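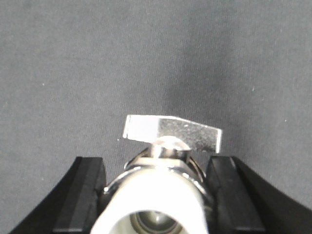 Triderthorpe Home Brewing Club – Equipment Team

Setting up your Drilotness kettle, part 2: the ball valve and first leak test

Okay, so your kettle is out of the box and you've read part 1 (please read part 1). Now we get to the bit everybody rushes. I rushed it myself the first time and spent the evening mopping the garage floor, so take your time with me here.

What you need: the valve, two silicone washers, the locknut, a roll of thread tape, an adjustable wrench and an old towel.

1. Wash everything in warm water with a little dish soap. New fittings often come with machine oil on them and you do not want that in your beer. Rinse twice.

2. Put one washer on the valve stem and push the stem through the hole from the outside of the kettle.

3. Slide the second washer on from the inside, then spin the locknut on by hand until it stops.

4. Hold the valve steady with one hand and give the nut a quarter turn with the wrench. That's it!

Caution: do not keep going after the quarter turn. If you see the washer bulging out at the sides, you've gone too far. Back it off and start again.

5. Check that the lever swings all the way both ways. In line with the valve body is open, across it is closed. If it bumps the kettle wall, loosen the nut, turn the valve a hair and snug it up again.
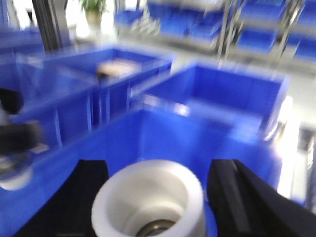
6. Wrap the outlet thread with tape, three times around, going clockwise as you look at the end. Screw on the hose barb.

Note: I used to wrap it six or seven times and wonder why the barb went on crooked. Three is plenty.

7. Close the valve and fill the kettle with cold water to well above the fitting. Set it on the dry towel and go do something else for 20 minutes – I usually clean my fermenter.

8. Feel under the nut and around the barb. Dry? Great, carry on. If it's damp at the nut, drain the kettle and reseat the washers. If it's damp at the barb, redo the tape.
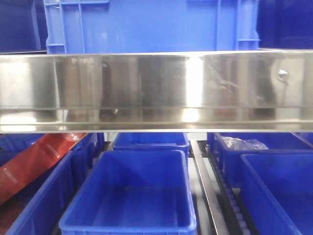 9. Now do it hot. Bring the water up to 140 degrees (Fahrenheit, for our friends overseas), turn off the burner and check again. Silicone softens a bit as it warms and a slow drip can show up that wasn't there before.

Caution: use a dry cloth on the lever. The handle gets hot long before you expect it to.

10. Open the valve slowly and drain through the hose into a bucket on the floor. Keep kids and dogs out of the way for this one.

If you have the older Hosseinzadeh valve, the steps are the same but it takes a thicker washer on the inside. Victor Mussa keeps a bag of spares in the club cupboard, so ask him before you order any.

Part 3 covers the thermometer and the sight glass.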